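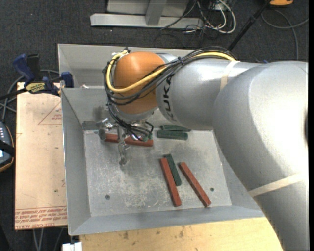
Mirjam Timmermans

Iletti word list, README

So this is the folder of words I've been typing up from my grandmother's recipe notebooks, plus whatever her neighbors in Jotedthorpe wrote on the backs of envelopes. It's mostly kitchen words: names for pans, for stages of dough, for the bit of crust you fight your brother over (there are three words for that one!).

What's in it
words.csv has 371 entries, one per line, with the word, its meaning and which notebook I found it in. spellings.csv is the messy one, with roughly 900 variants, and yes, Grandma spelled "dumpling" differently every time she was in a hurry. notes.txt is me talking to myself, so skip it if you like.

How I typed things
I kept her spelling even where it looked wrong to me. A question mark after a meaning means I'm guessing. Notebook 8 got soaked at one point and a lot of it is blurry, so go easy on anything marked N8. Wim Kramer read through the baking section and fixed a bunch of my guesses, thank you Wim!

Known problems
Accents go funny if you open the files in an old spreadsheet program. Pick UTF-8 when it asks. There are also some duplicates under "soup" that I keep meaning to merge.

Using it
Go ahead, for anything you want, just mention the list by name. If your family has a word I'm missing, send it over with the town it comes from.

Last updated July 2019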